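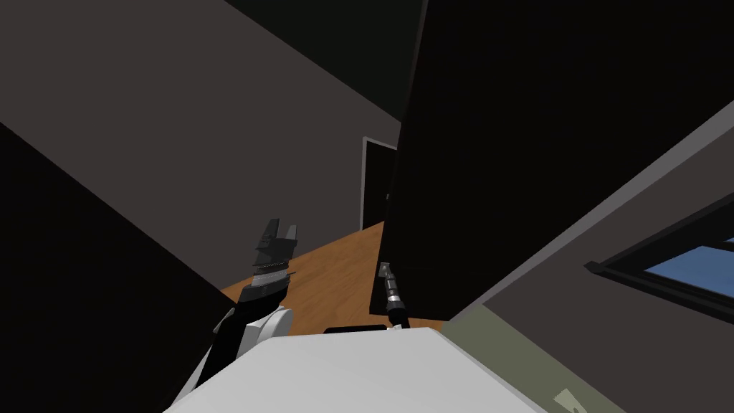
Ticket 761
Subject: Label printer drops off the network overnight
Raised by: Yuzhen Kong, dispatch office, Wikley
Handled by: Tripathi support desk
Priority: 2
Status: Closed

08:10 Raised by customer
The Raser label printer at the packing bench shows as offline every morning. Turning it off and on brings it back for the rest of the day. It has done this every working day since we moved the bench to the other side of the warehouse in December. We print delivery labels from Turkodico and the first batch always gets stuck in the queue. When the printer comes back it prints the whole batch twice.

08:35 Support
Thanks. Please don't restart it yet if it is still offline. Can you tell us what the display says, and whether the small light by the network socket is on?

08:50 Customer
Display says Ready. The light by the socket is on and green. The PC says offline.

09:05 Support
Checked from our side. No reply from the printer on the address Turkodico has saved for it. Please hold the feed button until it prints a settings page and send us the address from the second line.

09:20 Customer
Settings page printed. The address ends in 60. The one in Turkodico ends in 14.

09:30 Support
That explains the offline message. The printer is asking the router for an address and being given a different one during the night. Before the move it was plugged into the old switch, which had a fixed entry for it. The new switch has none.

Restarting works for the day as the printer asks for its old address again when it starts up, and the router lets it have it.

10:15 Support
Steps taken:
Set a fixed address on the router for the printer, ending in 14.
Restarted the printer. Settings page now shows 14.
Cleared the stuck queue on the dispatch PC.
Turned off "resend on timeout" in the Turkodico print settings. This is what caused the double batches.
Test label printed once.

10:25 Customer
Working. Can I load the new roll now? It is the 3,000 label one.

10:30 Support
Yes. Run the paper calibration after loading it or the first few labels may print off centre. Leave the printer on tonight, please.

Next day, 07:55 Customer
Online this morning without a restart. First batch printed once.

08:20 Support
Good. We will keep the ticket open for a week.

One week later, 09:00 Support
No further drops in the log. Router entry added to the site notes. Closing.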